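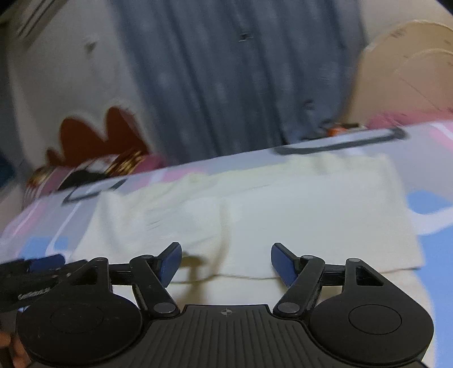

White cloth on a patterned bedsheet.

Feb 11, 2023

Pons open day, Talamport

The Pons packhouse opens its doors to the public twice a year, in February for citrus and again in April for the early artichokes. I went to the February one. It is on the road out of Talamport towards Drisberg, past the second petrol station, and the sign is small. Entry is free but you have to put your name down at the gate, and they give you a hairnet and a paper coat.

The tour was led by Solène Delorme, who runs the grading floor. She took us in groups and the whole thing lasted a little over an hour.

We started at the intake bay, where growers bring the fruit in plastic crates. Pons buys from 37 farms, most of them small. A handful of fruit is pulled from each delivery, cut in half and squeezed, and the juice is tested for sugar and acid. If the lemons give too little juice, the whole delivery goes for processing at a lower price. Delorme cut two for us, one with a thick, knobbly skin and one with a thin, smooth skin. The smooth one was the smaller of the two and gave nearly twice as much juice. Her advice for the shop was to pick lemons up and compare the weight, and take the heavy ones. Colour tells you less. A lemon with a bit of green at the stem end can be perfectly ripe inside.

Oranges were next. The line was running blood oranges that morning, a variety the growers call Seven after the plot where it was first planted. The skin has a red blush on some fruit and none on others, and she said the blush is a poor guide to the flesh. She cut one plain orange-skinned fruit and it was dark red nearly to the middle. They taste a little of raspberry, with less acid than I expected. The season is short and they don't keep well — two weeks in the fridge at most, less in a bowl.

The washing and sorting line is loud and hard to talk over. Fruit is rinsed, brushed, dried with air and then sized by falling through gaps between rollers. Part of the crop is waxed and part is left plain. If you want zest, ask for unwaxed. If you only have waxed fruit, she suggested hot water and a stiff brush, then drying it well before grating.

The cold store was the last stop. It is kept at 4 degrees for oranges, and the lemons are in a separate room that is a bit warmer, as they mark in the cold. On the day of our visit there were 583 crates in the orange room. It holds 3000 when full, which happens for a week or so after New Year.

Afterwards there was a tasting table in the yard with mandarins, two kinds of grapefruit and a citron cut into thin slices, pith and all. The citron pith is sweet and crisp and you eat it with salt. I had never tried it and would buy it if I saw it. The grapefruit was less good, dry at one end.

You can buy fruit on the way out, by the crate or the half crate. I took a half crate of the blood oranges and a bag of lemons. Prices were a bit below the market in town. Cash only, and the queue was slow.

Parking is in the field opposite and was muddy, so wear boots. The floor inside is wet in places too. There is one toilet, by the office, and no café, though a van was selling coffee and almond cake near the gate. Pushchairs are not allowed on the grading floor. For the April day they are taking names from the middle of March, at the office or by phone.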